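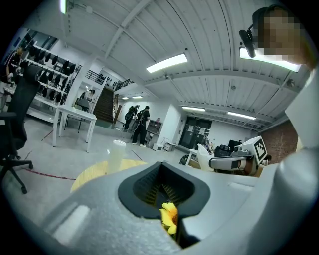
## 4. Setting up the hand-held gripper pair

This section covers the Skudum hand-held grippers, fitted as a pair with marker cubes. It applies to both the left and the right unit. Charging and storage are in section 3.

### 4.1 Before you start

1. Log in to the Jilix console and open a new set-up record.
2. Check that both grippers carry the same revision letter on the rating label.
3. Wipe the inside of the fingers with a dry, lint-free cloth. Do not use solvent on the rubber.
4. Look into the finger opening for trapped material. Remove it by hand with the power off.

**Caution:** Do not push a screwdriver or other hard tool between the internal fins. A torn fin cannot be repaired and the finger must be replaced (Etim spares list, item 70).

### 4.2 Fitting the marker cubes

1. Slide the cube on to the post until it meets the stop.
2. Turn the cube so that the index notch faces the operator.
3. Tighten the 4 mm clamp screw. Do not use thread lock.
4. Try to turn the cube by hand. If it moves, loosen the screw, clean the post and start again.
5. Inspect the printed faces. Replace the cube if a pattern is scratched, lifted at a corner or marked with grease.

**Note:** Cubes are matched to one side only. A left cube on a right gripper will track, but the reported pose will be wrong.

### 4.3 Harness and cable

1. Put on the harness and close both shoulder buckles.
2. Adjust the straps until the harness stays in place when the operator leans forward.
3. Plug in the gripper cables and leave enough slack for a full reach.

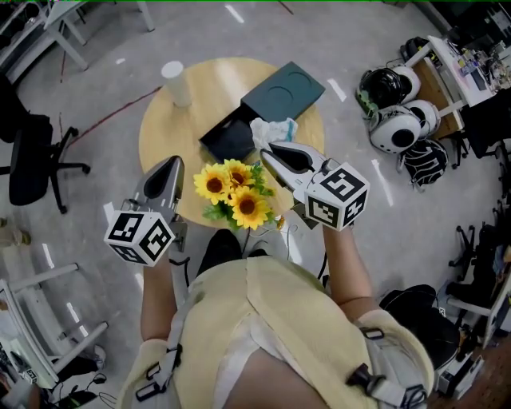 Cable routing is the usual cause of dropped readings during a session. Each cable must hang clear of the finger and must never pass in front of a cube. The cable on the right gripper shows the correct run, down towards the floor and away from the patterned faces. Keep both cubes above the hands, as they are held at the round table, and check that sleeves do not cover them.

### 4.4 Opening check

1. Hold both grippers still over the table and select *Zero* in Jilix.
2. Close each finger fully, then release. The opening value must return to 145.
3. Repeat with a soft object in the finger. The value must stay steady while the grip is held.
4. If either value drifts, replace the cable before adjusting the gripper.

**Caution:** Do not change the gain above 600. Higher settings hide a worn finger.

Save the record under the operator's name. Send failed units to Clyde Mbeki at Clukeo with the set-up record attached.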